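Ticket: Nightly export to Velberg stops part way through
Product: Gresomis Stock Sync
Status: Closed
Priority: Normal

Reported problem

The nightly stock export from Nistetti to the Velberg warehouse system stops before the end of the file. The job log shows exit code 0 and no warnings. On the Velberg side the import is accepted, but any item after the cut keeps its stock level from the day before.

First seen in December, after the item list passed 2,000 lines. Smaller exports from the same account are complete.

Checks made

Ran the export by hand at 14:10. Same result. The file on the sending server is complete, with the closing line present. The copy on the receiving server is short. The fault is therefore in the transfer or later.

Disk space on the receiving server is fine. File permissions unchanged. Swapped the transfer user for the test user, no difference. 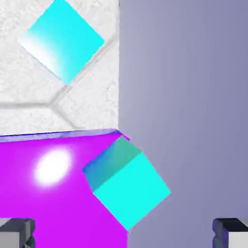
Lehtinen Support

Transfer log attached with timings switched on. The connection is closed by the receiving end after 600 seconds, every time. The sending job treats the close as a normal end of file, hence exit code 0.

The time limit itself is not new. What has changed is the speed. Each line is now sent as a separate write, and the link manages about 50 lines in ten seconds before it slows down further. Under the old settings the lines were sent in blocks.

The block setting was lost when the config file was rebuilt during the last update. The key "send_block" is missing and the job falls back to single lines without logging it.

Fix applied

1. Added send_block = 42 under [transfer] in sync.conf.
2. Restarted the sync service.
3. Ran the export by hand at 16:35.

The full file arrived and the sizes match on both servers. Stock levels on the Velberg side agree with Nistetti for the items that were out of date.

Still open

The job should not return 0 when the other end closes early. Raised separately with Gresomis as a defect. Until that is fixed, compare file sizes after each run. The time limit on the receiving server has been left as it was.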